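Dark-rimmed plates — worth replacing or start again?

tillybrook
We bought a set of white plates with a dark rim when we moved to Latstead. We're down to five dinner plates and two bowls, and Grenis have stopped making the pattern. A replacement dealer in Prusham wants 20 pounds a plate. Would you pay it or start again with something plain?
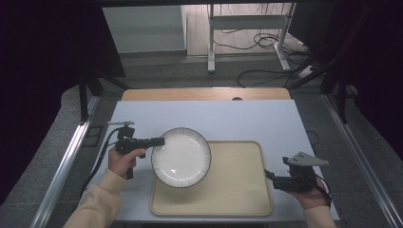
There are six of us at Christmas, so it does matter a bit. My sister thinks I should mix and match.

oldkiln51
Start again. 20 pounds for one used plate is silly. I got a full plain white set from Fitzsimmons for 152 and it has been fine for everyday use.

marrowfat
I disagree with oldkiln51. Plain white shows every knife mark and the cheap ones chip. If you like the pattern, buy one or two and put them away. Ours is a similar style and I'd be sorry to lose it.

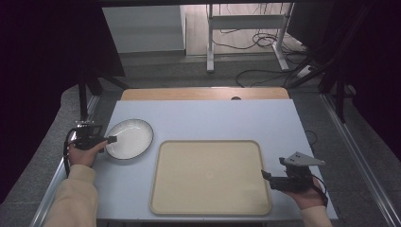
White plate with the dark rim, and the beige tray.

oldkiln51
Any glaze marks if you stack plates without something between them. That's care, it has nothing to do with price.

marrowfat
Some mark a lot sooner than others. My mother's set is older than I am and still looks decent — never had anything between the plates.

pennyfield
Try the charity shops first. There are two in Latstead that put crockery out in the morning. Take a plate with you, as whites vary more than you'd think.

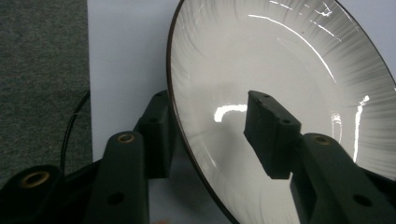
tillybrook
Do the dark rims fade in the dishwasher?

pennyfield
Depends whether the colour is under the glaze. If you can feel the band with a fingernail it's probably on top, and I'd wash those by hand.

oldkiln51
Or buy plain and skip the problem.

tillybrook
I'll try the charity shops and see what's left in August.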